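Do you need a new computer this year?

The ads say yes. My brother-in-law Yuto says yes too, but he said the same about his last two phones. Stiltow wants $990 for a "refreshed" desktop, and I still can't find what got refreshed.

I use mine for email, taxes and 106 browser tabs. It's 6 years old. Slow to start, sure. So am I.
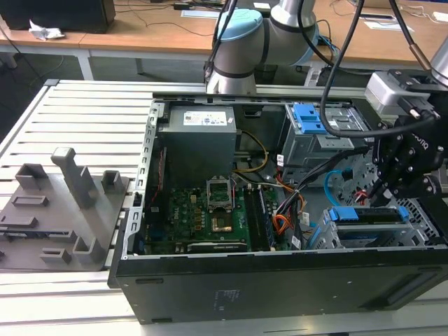 What the store told me

The guy at Tunthorpe said old machines "lose speed naturally." I asked how. He showed me a warranty plan.

I spent $50 on a used drive instead. Maybe that's money wasted. I'll report back in June, and I'm not promising good news.

Recent posts
Are extended warranties ever worth it?
The Brerberg printer, one year on
Why I quit cloud backup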